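Como testar se um robô já dobra a sua roupa (passo a passo)

Atualizado sex., 2 de fevereiro

Resposta rápida: ainda não. Ou melhor, dobra, mas devagar e com alguem do lado. Se quiser testar em casa ou na oficina, segue o roteiro que usamos no Mendby.

1. Escolha uma peça só. Camiseta de algodão primeiro. Malha depois. Nada de lençol com elástico, vai travar.

2. Superfície plana, luz constante. Mesa ou cama, tanto faz. Cama afunda, então a altura da pinça precisa de folga. Na mesa dá pra descer mais.

3. Grave demonstrações. Com as pinças de mão, uma em cada mão, dobrando do jeito que você dobraria. Mínimo 30 por peça. Abaixo disso o modelo chuta. Nós chegamos a 900 somando tudo, e moletom com capuz continua ruim.

4. Varie a posição. Gire a peça, mude de lado, troque o forro. Fundo estampado confunde mais que peça escura.

5. Treine e rode 7 tentativas seguidas sem mexer em nada. Anote só: dobrou, dobrou torto, largou. Cada tentativa leva até 5 minutos, tenha paciência.

6. Se largar muito, veja as pontas dos dedos. Borracha gasta escorrega na malha. Trocar antes de culpar o software!! 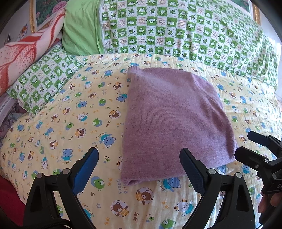
Categoria: Automação doméstica > Roupa e tecidos

Suéter de malha dobrado em cima de lençol estampado: bom caso pra etapa 4. Ursinhos, letras, estrelinhas, tudo competindo com a borda da peça. Lilás sobre amarelo claro ajuda um pouco.

Pegar a pilha pronta é outra tarefa, grave separado. Dedos bem abertos na aproximação, fechar devagar, senão desmancha a dobra.

E na oficina? Pano de limpeza quadrado, sempre igual, dá pra tentar ja. Uniforme com zíper, espere.

Próximo tutorial: meias.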